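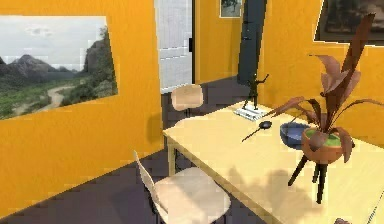
About Cenus

We test whether machines can do chores yet. Household ones mostly, some shop-floor. Short answer – a few of them, slowly, on a good day. Longer answer is the rest of this page, which we keep meaning to tidy up.

Who we are

Small outfit, one floor above a tile showroom, started by people who used to fix dishwashers and conveyor lines for a living. Then got asked one too many times when the robot was coming to do it instead. Didn't know. Started finding out.

We don't build robots. Don't sell them either. Makers send us their software, or sometimes the whole machine, and we give it jobs. Clear the table. Put the spoon away. Move the bowl without knocking the plant. Then we write down what happened and send it back, usually to somebody who hoped for better news.

What we do all day

Two halves to the work. First is simulation, in a set of rooms we call Flovby. Dining rooms, laundries, a stockroom, a packing bench. All built on the computer, all furnished the way people furnish things – odd colours on the walls, chairs left where they get in the way, stuff on the table that has no business being there. A machine that can only clear a bare white table isn't much use to anyone with kids.

There are 63 rooms in Flovby so far. More coming in November, mostly kitchens, becuase everyone asks for kitchens.

Second half is Wan, our real test flat out the back. Proper sink, real cutlery, a washing machine that walks across the floor on spin. Anything that does well in Flovby gets a go in Wan. Plenty of it falls over at this point. Simulated spoons are kinder than real ones.

Every job gets run 100 times before we'll put a result on it. Same job, things shifted a bit each go. One good run makes a nice video and tells you very little.

So can they do it yet?

Going by what we've had through the door:

Wiping a flat bench – yes, if it's clear first.
Picking up one item and putting it in a tub – mostly yes.
Clearing a table with mixed things on it – sometimes. Thin handles are trouble, so are leaves.
Folding – slow. A towel takes about 4 minutes and you'd refold it.
Loading a dishwasher – no. Not the way you'd want it.
Shop-floor packing, same box all day – yes, and has been for ages.
Shop-floor packing, different box every time – getting there.

We update the list when something changes. It doesn't change as often as the ads would have you think.

Pruvo

Our scoring sheet. Any maker we test gets one, and so does any shop or care home that's thinking of buying and wants a straight read first. Plain words, no star ratings. It says what the machine did, how long it took, what it broke and whether a person had to step in. That last one matters most, in our veiw. If you have to stand there watching it, you may as well do the dishes.

Makers pay for testing, same fee whatever the result. They see the sheet before it goes out and can correct facts. Can't change the score. A few have tried.

Working with us

We take on 2 trainees a year. You'll need patience and a decent memory for where things were before the last run. Coding helps but isn't a must – one of our best testers came from hotel housekeeping and spots a badly set table from across the room.

Got a chore you'd like tried? Send it in. Best ones are boring and specific. "Tidy up" is no good to us, "get the cereal bowls to the sink before the dog does" is.

Visits by arrangment only. Wear closed shoes. Parking's behind the tile place, not in front, they get cranky.

Page last updated August 28, 2026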